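Grevau apresenta bancada aberta para comparar garras de robôs

Programa de ensaios põe lado a lado dedos de garra, câmaras e controladores, com uma tarefa simples e igual para todos

A Grevau, empresa dedicada à integração de robôs colaborativos, anuncia a abertura da sua bancada de comparação a fabricantes e laboratórios externos. A bancada foi preparada durante o último ano pela equipa de Dorottya Bozsik, responsável pelos ensaios, e serve para experimentar garras, câmaras de punho e controladores nas mesmas condições de luz, de mesa e de objetos.

A tarefa escolhida é fácil de explicar a qualquer cliente: passar blocos de cor entre a mesa branca e um cesto de vime. O cesto foi preferido a uma caixa rígida depois de várias conversas com utilizadores, os quais pediam um recipiente com paredes inclinadas e um rebordo irregular, semelhante ao que encontram nos seus armazéns.
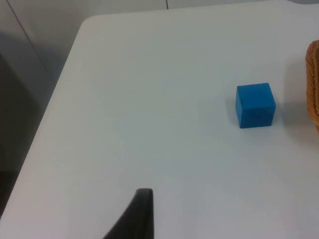
Cada par de dedos é avaliado em 112 tentativas, repartidas entre a recolha de blocos isolados e a recolha de blocos encostados ao cesto. Este segundo caso é o que mais separa os modelos. «Um dedo largo trabalha bem no meio da mesa, mas junto ao vime precisa de espaço que não existe», explica Dorottya Bozsik. «Nós queríamos medir esta diferença e não apenas falar dela.»

Na primeira ronda participaram dois conjuntos de dedos: o modelo de série da Grevau e o modelo Grakitz, de ponta mais estreita. O Grakitz obteve melhores resultados nos blocos próximos do rebordo. O modelo de série foi mais regular nas recolhas em mesa livre, e a equipa considera que continua a ser a escolha adequada para quem trabalha com peças bem separadas.

A câmara de punho também foi objeto de comparação. Quando a garra desce, o próprio dedo ocupa uma parte da imagem, e a posição da câmara decide se o controlador ainda vê o bloco nos últimos centímetros. Imre Rácz, engenheiro de visão, testou três alturas de montagem e recomenda a intermédia, com uma segunda câmara fixa junto à mesa para confirmar a posição do cesto.
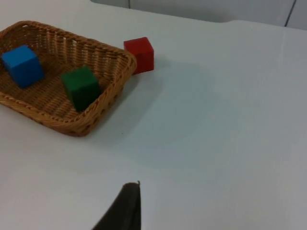

Dois braços, um só cesto

A parte mais exigente do programa é o ensaio com dois braços. Cada garra segura um bloco diferente e ambas partilham o espaço por cima da mesa. O controlador deve decidir qual dos braços avança primeiro e quanto tempo o outro espera. Farzana Jayawardena, que programou os ensaios, comparou uma ordem fixa com uma ordem calculada em cada ciclo. A segunda solução reduziu as esperas, porém exige uma calibração mais cuidadosa entre os braços.

Os registos da primeira ronda, num total de 3,000 ciclos, serão entregues aos participantes juntamente com as folhas de montagem. As inscrições para a segunda ronda estão abertas, e a Grevau aceita dedos impressos, desde que sejam enviados dois pares iguais.

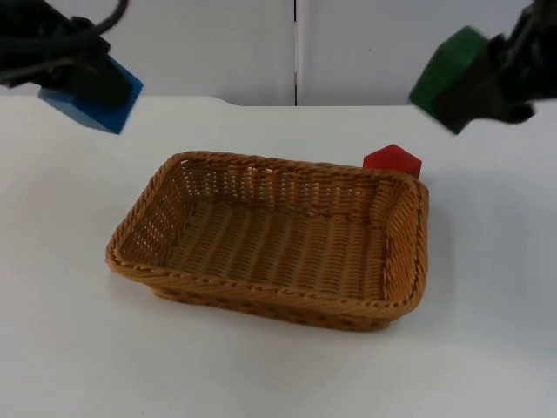 Mindorport, 23 de agosto de 2026 – A segunda ronda de ensaios começa em outubro, nas instalações da Grevau em Mindorport. Os interessados devem indicar o modelo da garra, a abertura máxima e o tipo de ligação ao controlador. As candidaturas são analisadas por Barnabás Farkas, a quem se podem pedir também os desenhos da bancada.

Contacto para a imprensa: Ayuba Mahama, Grevau, Mindorport

© Grevau. Todos os direitos reservados. | Contactos | Voltar ao topo
117 partilhas | 0 comentários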